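Can a machine do the fiddly jobs yet? (shop floor or kitchen, I'm not fussy)

Posted by Pei-shan Chiu, Dec 6, 2024

Evening all. I've been going back and forth with my brother-in-law over whether a robot arm could take on any of the small bench work at Monar, where I've looked after the assembly room for 15 years. He reckons it's all sorted already. I reckon he's never had to fit a button cap in his life! The job I keep coming back to is dull as anything — you pick up a little round cap, you carry it over to a panel, you seat it in its socket and you go back for the next one. My newest starter had the hang of it before morning tea. So I've been looking at how it goes in simulation, with the caps, a tray, a holder and a little two-button box all laid out on one table.

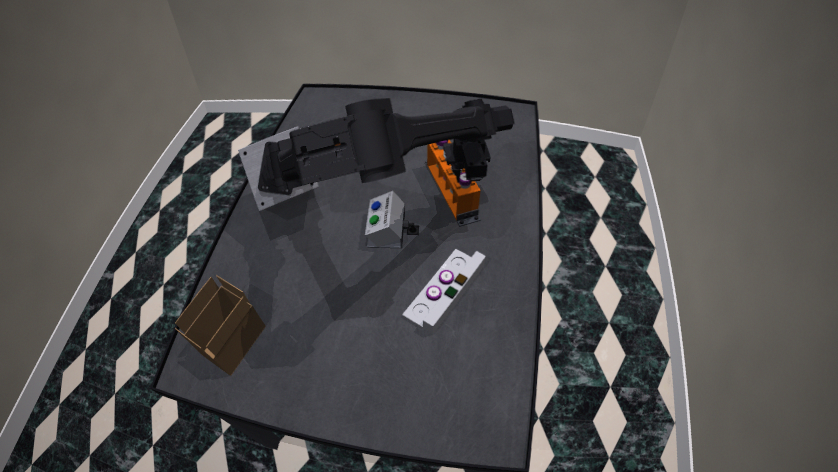 What I'd like to know from people who have lived with one of these is whether the last centimetre is still the hard part. Getting an arm across a table doesn't impress me much any more, lovely as it is to watch. It's the letting go in the right spot that I'd pay for.

---

tilly_benchwork wrote:

Yes, still the hard part, at least where I am. We had an arm from Nanov on trial and it was a champion at lifting things. Placing them was another story. If the part sat a hair off in the fingers it would press down on the rim and just keep pressing, bless it. We ended up making a chamfered guide out of grey plastic offcuts, and after that it was fine, but then you have to ask who did the clever bit.

---

gravelroad44 wrote:

I'd push back a little, Tilly. A guide or a jig isn't cheating, people use them too. My dad built one for every repeat job he ever had in the shed. We run 184 small fittings a shift through a cell at Väisänen and I step in maybe 2 times on a good day, and usually that's my own fault for loading the tray crooked. I wouldn't trust the same arm to empty my dishwasher, mind you. Wet mugs, a fork gone sideways, somebody's lunch container with the lid half on — that's a different kettle of fish altogether.

---

Pei-shan Chiu wrote:

Thanks both, this is just the sort of thing I was after. Gravelroad, do your fittings have a right way up? Ours do, and I think that's where my brother-in-law and I part company. A plain disc can go in any old way round, but once there's a numeral printed on it the customer will notice if it's crooked, and I'd be the one taking the phone call. 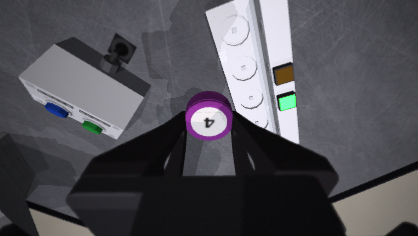 I'd want the cap turned to suit the panel before it went anywhere near a socket, and I'd want something checking it afterwards as well. On our bench that's a quick glance and a nudge of the thumb, and I've no idea what it costs to have a machine do the same.

---

gravelroad44 wrote:

Fair question. No, ours are the same all the way round, so I'm possibly a bit spoiled. You'd need a camera on it and a twist at the wrist. Doable, I'd say, but slower than your starter for a good while yet.

---

old_marjoram wrote:

I'm on the household side of this argument and I'll be the grump. I was told I'd have a machine folding my towels by now, and all I've got is a vacuum that eats shoelaces. I'd settle for one that puts the lids back on jars!

---

tilly_benchwork wrote:

Marjoram, I'd buy that too. Pei-shan, if you do go ahead, ask Pliva whether they'll run your own caps before you sign for anything. Sample parts always behave beautifully. Take the worst of the batch along, the ones with a bit of flash left on the edge, and see how it gets on with those.

---

Pei-shan Chiu wrote:

I've got a whole ice cream tub of bad ones under the bench, so they'll be coming with me. Will report back after the December shutdown.

Contact us | Copyright 2024 | Back to top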